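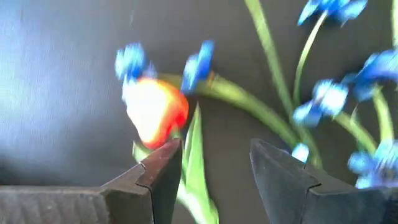

Why Artificial Flowers Never Need a Drink
From the Ornley Children's Pages: How Ordinary Things Work

A real tulip in a vase is having a bad week. It has been cut off from its roots, stood in a pot of water and told to look cheerful. It manages this for a few days. Then its neck bends, its petals drop on the table, and somebody has to throw it away and wash the slime out of the vase, and that somebody is usually you.

An artificial flower has none of these problems. It has never been alive, so it can't very well stop. It does have problems of its own, mostly dust, and we will get to those.

What is a real flower for?

Bees, mainly. Flowers are a plant's way of advertising. The bright petals say "food here", an insect turns up for a snack, and it leaves covered in pollen, which it carries off to the next flower without being paid for the delivery. That is how many plants make seeds.

An artificial flower has the advert but no shop. A bee might come over for a look, but there's no nectar and no pollen, and it will soon go and find something better to do.

What are they made of?

People have been making pretend flowers for a very long time, out of silk, paper, wax, feathers and even glass. Lots of modern ones have petals cut from polyester cloth, which is a kind of plastic spun into thread. Shops still call these "silk flowers", although no silkworm was involved at any point.

The cloth is stiffened, cut into petal shapes and pressed in a hot mould to give it curves and crinkles. Stems are often wire with a plastic coat on. The wire is the clever part. You can bend it into a droop or a swoop and it will stay there, and a real stem won't do that for anyone.

Why are some of them such odd colours?

Because the person with the dye was allowed to choose. Blue is quite a rare colour in real flowers. Plants find it difficult to make, and growers have spent years trying to get a properly blue rose and mostly getting a purple one. In a factory, blue is no harder than yellow. So a bunch of artificial flowers may have far more blue in it than your garden does, and might have a tulip next to something it would never meet in a field, or a strawberry joining in because it looked nice.

How do you arrange them?
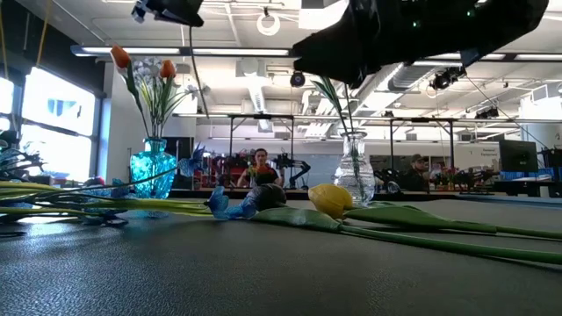
Start by laying everything out flat on a table. It looks like a flower shop has fallen over, but you can see what you've got. Stems like to tangle, so pull them apart gently, one by one, holding them low down and keeping your fingers off the petals.

Next, look at your vase. A narrow neck holds stems close together, so they stand up without much help. A wide one lets them flop outwards, and you'll need more of them. If the vase is clear glass, remember that everyone can see the stems, including the one you bent in half to make it fit.

Put the tall flowers in first and the small ones in the gaps. Let one or two lean. Real flowers lean towards the light, and a bunch that stands up perfectly straight looks as if it is waiting for a telling-off. Turn the vase now and then as you go, unless you would like a lovely front and a completely bald back.

Do they need anything at all?

No water. Some wires go rusty in it, and the flowers won't thank you. Keep them away from a very sunny window too, where dyes can fade.

Then there is the dust. It settles on petals just as it settles on shelves, and no rain comes along indoors to wash it off. A soft, dry paintbrush does the job nicely. Try it on one petal first, and do it before tea, while the table is still yours.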